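Home | Kitchen | Laundry | Workshop | Ask Me | Search

Setting the Table Without Making Six Trips

10 August 2022

I love having people over and I used to hate the half hour before they came. You know the one. You're walking back and forth between the cupboard and the table with two plates at a time, and you find a chip in the one you just put down, so back you go. After a good 1,000 dinners (my guess, but I bet I'm not far off!) I've settled into a way of doing it that keeps me fairly calm, and my sister asked me to write it down.

Get everything out first

I bring every plate and bowl I might want to the table before I set a single place. They just land wherever they land. It looks like a yard sale for a few minutes and that's fine. Once it's all out in the light I look each piece over, front and back, and run a finger along the rim. Hairline cracks love to hide in a busy pattern, and blue and white is the worst for it. A crack you can feel with your fingernail means that plate gets retired to under a flowerpot.

If you've got a bare wood table like we do, wipe the bottoms of the plates too. The unglazed ring on the foot can be as rough as sandpaper. I had a set from Daderer (lovely plates, terrible feet) that left little gray arcs all over my old table. I rubbed the rings with a bit of fine wet sandpaper, rinsed them well, and never had another scratch.

Mix the patterns, keep one color

I don't own a full matching set of anything, and I stopped worrying about it years ago. Pick one color and let it do the work. Blue and white is the easiest because everybody has made it forever and you can find strays at any thrift store. A plain bowl in a soft blue gives your eye a rest next to all those leaves and petals.

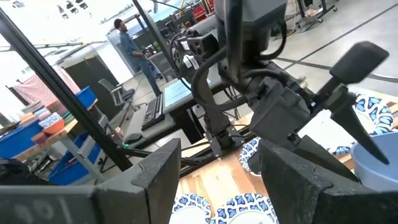
Stacking and putting away

When dinner's over the trouble is stacking. Patterned plates get scuffed when a rough foot sits on a glazed face, so I put something in between. I've tried the felt rounds from Trekus and they're nice, but a coffee filter does the same job and a big pack lasts me ages. Paper towels work too, they just slide around more.

Keep the stacks short. Mine never go higher than my hand is wide, and bowls get their own shelf because a bowl on top of plates is a bowl on the floor sooner or later. Heavy plates go low! I had mine up over the fridge for years and my shoulders have forgiven me only lately.

For stuck-on sauce, a paste of baking soda and water, left to sit while you put the leftovers away. Use a soft cloth. If the pattern feels raised under your finger it may be painted over the glaze, and then I'd skip the paste altogether and just soak it in warm soapy water.

Gray fork marks are metal rubbed off onto the glaze, and they'll usually come away with that same paste and some patience. Try the back of the plate first.

Comments (3)

Lama Smadi: Coffee filters!! I've been cutting up old T-shirts. Do you use the basket kind or the cone kind?

(me) Basket kind, they flatten right out. Cones don't cover enough.

plateladyjo: I'd add, don't run anything with a gold edge in the dishwasher. Learned that one in January with my mother-in-law's good platter.

Recent posts

Getting Tea Stains Out of a Favorite Mug
2 Ways to Oil a Wood Table
Shelf Liner That Stays Put
What I Keep Under the Sink

Older | Newer | Back to top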